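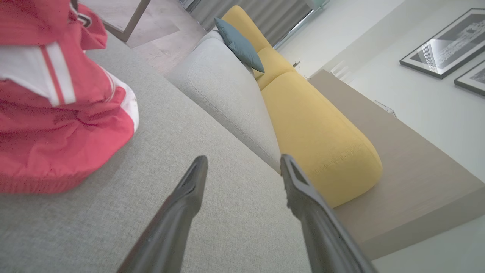 19/06/2020

The new grasp scorer finally runs inside the control loop, and I have been grinning at the terminal all evening! Until now Moltside, our planner, picked a grasp from one look and then went in blind, which was fine for boxes and hopeless for anything that folds. Cloth is where I want it to shine, and a red garment bunched up on a grey sofa seat is about as good a test as I could ask for – creases everywhere, a striped trim that the old segmenter loved to split off as a separate object, and a white band right where the fabric meets the cushion. The new one scores 200 candidates per look and throws away most of them before the arm needs an answer, all within 140 milliseconds.

Trained it on 3,192 labelled grasps from Tandon, far fewer than I planned for in December. Tu still publishes the wrist pose a tick late, so I stamp everything on arrival and interpolate. Ugly, but the jitter in the replay logs has gone.

Found a lovely bug as well: the tilt of the wrist was being applied twice, so "up" pointed into the furniture. One line! I spent 14 runs blaming the depth filter.

Tomorrow I want Londau to draw the rejected grasps too, in a fainter colour, so I can see why it prefers ribbed hems. Must also rename that config file before I forget what it does.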